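February
Sieglinde Kramer, with budget notes by Harish Pai

Section 4: Planning and costing your cell before you order

Welcome back, and well done for getting through the safety section, which I know is a long one. Before anybody at your end signs an order for the Losumton ceiling arm, please set aside an afternoon with a pot of tea and work through the steps here. We have helped a good many small workshops and teaching labs through their first purchase, and the arm itself is seldom where the money goes astray. It tends to go on the bits around it: the mount, the base plate, the crates, the odds and ends you want it to pick up. You can try all of that in the Hundow planner first, which comes with your quotation, and move things about on screen as often as you like.
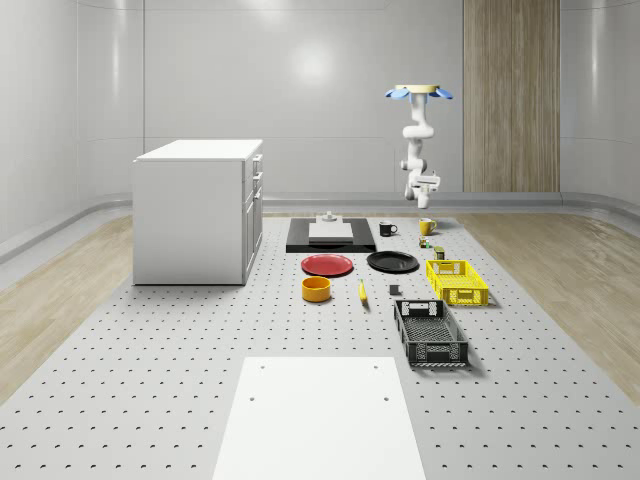

Reading time: 6 minutes

4.1 Lay out the room

1. Open the planner and choose the enclosed room with the perforated floor. Set your own ceiling height before you do anything else.

2. Place the ceiling mount. Hanging the arm upside down keeps the whole working surface free, and we do like it for that, but the fixing above has to carry the load. Ask your builder for a written price for strengthening the ceiling and put it on line 1 of the budget sheet.

3. Bring in the furniture you already own. A plain white cabinet standing to one side, as in our layout, is quite enough to remind you that the arm has neighbours. Leave room for its doors and drawers to open.

Caution: The planner will happily let you hang an arm from a ceiling that could never hold it. It checks reach and collisions, and knows nothing at all of joists.

4.2 Choose your practice objects

4. Add the things you expect the arm to handle. If you don't know yet (and plenty of people don't, so please don't worry), start with kitchen things: mugs, plates, a bowl, a banana, a can or two. They are cheap to buy for real later on, and between them they give you handles, rims, curves and flat sides to think about.

5. Add a couple of open plastic crates as drop-off points. Try them in more than one position, and turn one a little out of square, the way crates end up in a real room.

6. Move the gripper over each object in turn, from directly above, and write down any it can't comfortably get to. This list decides whether the standard two-fingered gripper will do or whether you should ask us for a price on the wider Pisharody fingers. 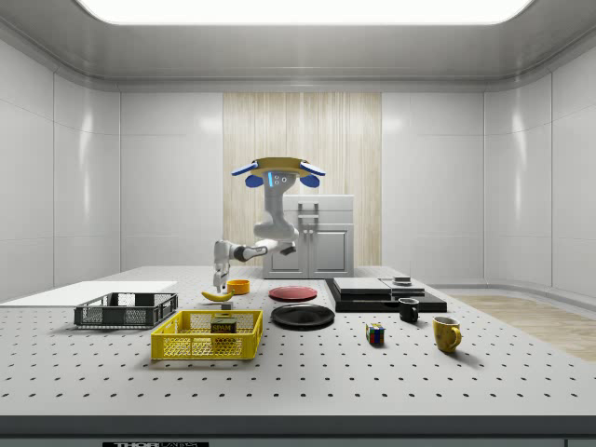

Fig. 4-2. Reach check in the planner, gripper pointing straight down over the banana.

Note: Do the small items as well as the large ones. Yvonne Entwistle in our training room always tries a cube and a tin from inside a crate, and the tin in the crate is the one that makes people rethink their layout, as the walls leave the fingers less room than you'd suppose.

4.3 Fill in the budget sheet

7. Enter the mount and bracket kit, £3,279, on line 2. This price leaves out fitting.

8. Enter practice objects and crates on line 3. We allow £147 for a starter set, and Harish would like me to say that a charity shop will do you very nicely for less.

9. Enter the Idier yearly service plan on line 4, if you want it. It can be added later at the same price, so there is no hurry.

10. Send the finished sheet, with your saved layout, to Shobha Krishnan on extension 51. She will go through it with you by telephone and put together the final quotation.

Caution: Please don't order the base plate until Shobha has confirmed the layout. Plates are drilled to order and we can't take them back.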